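Cómo encontrar qué proceso llena el disco en un Mac (y pararlo sin romper nada)

Publicado en enero de 2023 por Necati Demirtaş
14 comentarios · Compartido 37 veces

Desde el verano mi portátil me avisaba casi cada tarde de que el disco estaba casi lleno. Yo borraba películas, vaciaba la papelera, y al día siguiente el aviso volvía. Al final encontré la causa, y escribo los pasos porque en los foros en español encontré muy poca información sobre esto. El español no es mi lengua materna, así que pido un poco de paciencia.

Antes de empezar, haga una copia de seguridad. Vamos a mirar carpetas del sistema y en un momento vamos a borrar archivos.

Paso 1. Mirar cuánto espacio queda

Abra el Terminal (está en Aplicaciones, dentro de Utilidades) y escriba:

df -h /System/Volumes/Data

Apunte el número de la columna «Avail». Espere una hora, trabaje normalmente y repita la orden. En mi caso faltaban 2 GB después de una sola mañana, y yo solamente había contestado correos. Si en su equipo el número casi no cambia, el problema es otro y este artículo no le va a servir mucho.

Paso 2. Buscar la carpeta que crece

Escriba ahora:

du -sh ~/Library/* | sort -h

La orden tarda varios minutos. Es posible que aparezcan líneas con «Operation not permitted»; se pueden ignorar. Las carpetas más grandes salen al final de la lista. Las sospechosas habituales son Caches, Containers, Application Support y Logs.

Después entre en la carpeta más grande y repita lo mismo un nivel más abajo. Por ejemplo:

du -sh ~/Library/Logs/* | sort -h

Yo hice esto tres veces hasta llegar a una carpeta con el nombre Clurano, que es un programa de sincronización que instalé en agosto para probarlo y después olvidé. Dentro había 2,456 archivos de registro, todos con casi el mismo texto.

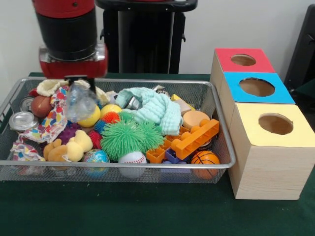 Paso 3. Ver quién escribe en la carpeta

Saber dónde están los archivos no es suficiente – si los borramos sin más, el programa los crea otra vez. Para ver qué proceso está escribiendo, use esta orden, con la ruta de su propia carpeta:

sudo lsof +D ~/Library/Logs/Clurano

El sistema pide la contraseña de administrador. En la primera columna sale el nombre del proceso y en la segunda su número (PID). El mío tenía el número 332, pero este número cambia con cada arranque, no lo copie de aquí.

Si la lista sale vacía, repita la orden unas cuantas veces. Algunos programas abren el archivo, escriben una línea y lo cierran enseguida.

Paso 4. Parar el proceso

Primero cierre el programa de manera normal, desde su menú. Si no tiene ventana ni icono, abra el Monitor de Actividad, busque el proceso por su nombre y pulse el botón con la cruz. Elija «Salir» y deje «Forzar salida» para el caso de que no responda.

Si el proceso vuelve a aparecer a los pocos segundos, lo está arrancando launchd. Mire en estas carpetas:

~/Library/LaunchAgents
/Library/LaunchAgents
/Library/LaunchDaemons

Busque un archivo .plist con el nombre del programa y muévalo al escritorio. No lo borre todavía. Reinicie el equipo y compruebe que todo lo demás funciona bien.

Paso 5. Borrar los registros

Ahora sí, puede mover los archivos antiguos a la papelera con el Finder. Yo prefiero no usar rm en estas carpetas; un espacio mal puesto puede costar muy caro. Después de vaciar la papelera repita la orden del paso 1. Yo recuperé alrededor de 300 GB.

Puede ser que el espacio libre no suba inmediatamente. Las instantáneas locales de Time Machine guardan los archivos borrados durante un tiempo. Para ver la lista:

tmutil listlocalsnapshots /

El sistema las elimina solo cuando necesita sitio, normalmente no hay que hacer nada.

Una nota sobre los limpiadores automáticos

Antes de todo esto probé Mekix, que me recomendó mi compañera Dilek Saraç. Limpió las cachés del navegador y poco más, porque no miraba dentro de los registros de otros programas. A ella le funciona bien, quizás su problema era diferente.

Gracias a Minttu Vuorinen, que me corrigió la ruta del paso 3. Si alguien conoce un método para limitar el tamaño de los registros de un solo programa, me gustaría leerlo en los comentarios.

14 comentarios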